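Jobs > Lab & Bench Support > Part-time

Hi, I'm Kirsty Dunstan and I look after the sample room at Arnotside. I need a bench assistant for the tube work, starting in December, and I'd love it to be somebody who gets a small thrill out of a tidy rack (there are more of us than you'd think).

The job is mostly tubes with caps. You'll be setting them in racks, checking the caps, matching labels to the log sheet and putting everything back where it came from at the end of a shift. We keep 1,046 samples on the books at the moment, and every one of them has to be findable by whoever comes in next. You'd work alongside Corey Cartwright, who has the morning bench, and you'd hand over to him in writing – short notes are fine, mystery notes are not!

The room is plain and quiet, with pale walls and a white table, and I like it that way. A spare cap shows up a mile off on a white table. Bring headphones if you want them, one ear only please.
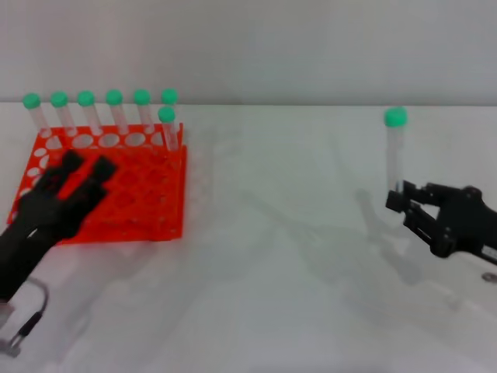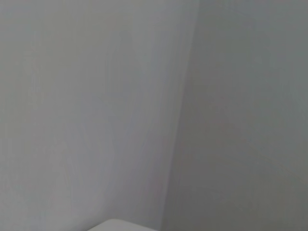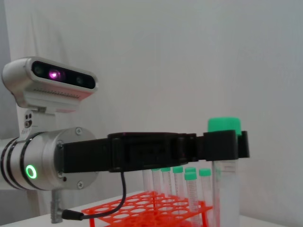 Do I need a science degree to apply?

A degree isn't needed. I'll train you on the racks, the caps and the log during your first 2 weeks, and what I care about more is steady hands and the patience to do the same thing properly 100 times over.

Hours are 8 a.m. to noon, with a proper break in the middle. You'll be standing for a good part of that, though there's a stool and you're welcome to it. Gloves and a lab coat are on us. Long hair gets tied back and food stays in the kitchen down the hall, even the really small snacks (I've heard all the arguments).

Any past work where you had to keep a lot of little things in order is worth telling me about – a pharmacy counter, a bead shop, a seed library, whatever you've got. I'm also happy to hear from people coming back to work after a long gap.

To apply, send me a page about yourself and the names of two people who'd vouch for you. Mark it for Kirsty, Sample Room, and drop it at the Arnotside front desk or mail it in. Nisha Tomar handles the interview times, so the call will most likely come from her.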